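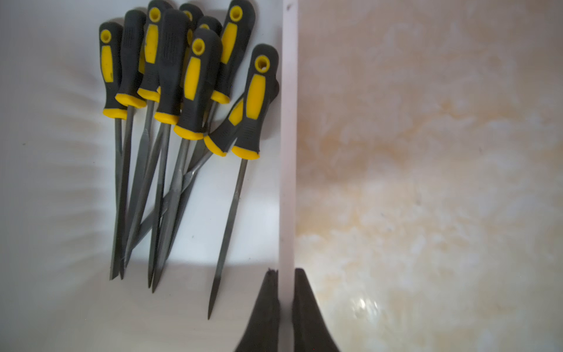

The sorting arm at Jeduncombe is back on half speed this week, and if you stopped by the workshop in April and wondered why the tool bench was roped off, I can finally fill you in. Short version: it dropped a file, point first, about a hand's width from my foot. The needle files are the job it has the hardest time with, and you only have to look at them to see why. They lie across each other in one big fan of a tangle, all those thin steel blades crossed over and under, and the black-and-yellow handles are so chunky next to the blades that grabbing one nearly always nudges its neighbor. The single one off to the right, next to the divider, is what I call a gimme. The rest, not so much!

So, what happened. We'd been running the Nusgate arm on loose hand tools since winter, picking them out of the white side and setting them down on the other side of the wall. It had gotten through 200 picks that morning without a hiccup and I was feeling pretty smug (I'd even texted my sister). Then on pick 301 of the day, a little after two in the afternoon, it closed on a blade where it should have had a handle, lifted, swung out past the edge of the bench and let go. The file went straight down and stuck in the rubber mat. I was standing there with a cup of coffee, well inside the yellow tape, so yes, I've had that talk.

Archie Cruickshank came over and pulled the logs with me, and we sat on the floor reading them for most of an hour. The grip sensor had reported a good hold the whole way. A blade that thin barely keeps the fingers apart, and the Cileck software we use for the grip check had its "something is in there" limit set for the fat end of the tool. Someone had turned the limit down back when we were testing on pencils, and it stayed down. I'm fairly sure the someone was me.

That explains the slip. What bugged me more was the swing. The arm isn't supposed to carry anything past the bench edge at all, and the keep-out zone that should have stopped it was gone. We'd moved the bench to get at an outlet, redrawn the map, and the zone didn't come across with it. The arm didn't complain and neither did the screen. Archie found the old map in a backup folder, and there was the zone, sitting right where the bench used to be.

Since then we've put the zone back, raised the grip limit, and slowed the arm way down whenever it has a pointed tool. We also did 300 test lifts with nobody inside the tape. It fumbled 33 of them, which sounds awful, but every one of those stopped right over the bench the way it's meant to, and nothing went over the side. The people at Akolgo are lending us a clear side panel until we build our own, and I'll be bolting that on as soon as the brackets show up.

The bench stays roped off until the panel is in. If you need a file in the meantime, knock on the office door and I'll get you one from the drawer. And please wear real shoes in there, folks. I had sandals on.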